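Kistside cell: progress note, February
For the Murnlow fund

Short one this time, we've been flat out on the arm.

Gripper first. The left finger had worked loose again, same bolt as before. Taken off, cleaned, new washer, threadlock, back on. Re-zeroed after. It has now done 1520 cycles without drifting, which is the longest run since we moved it to Breltavholm. Check on the bolt goes on the weekly sheet from now on, mark it with paint pen so you can see at a glance if its turned.

Wrist cable was rubbing at full reach. Rerouted with more slack and a softer tie. Old one kept as a spare, the sleeve is worn but the cores test fine. 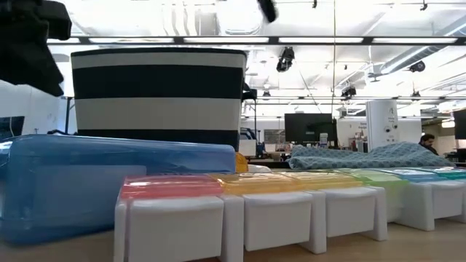

Grip force next. Was set too high for thin plastic, lids especially. Brought down in small steps and saved as its own setting, so cloth and fabric bins keep the old one. 181 tries on lids at the new setting, log is in the Soomro folder. Still slips now and then on glossy surfaces. New finger pads orderd, should help.

Camera mount tightened and calibration redone. Do it again if anyone knocks the table, please.

Money: 300 spent on pads, cable and ties. Leaves 4000 in the parts line, no change asked for.

Next: fit pads, rerun the lids, grease the base joint. Base joint is overdue, my fault, booked in for first thing once the pads are on.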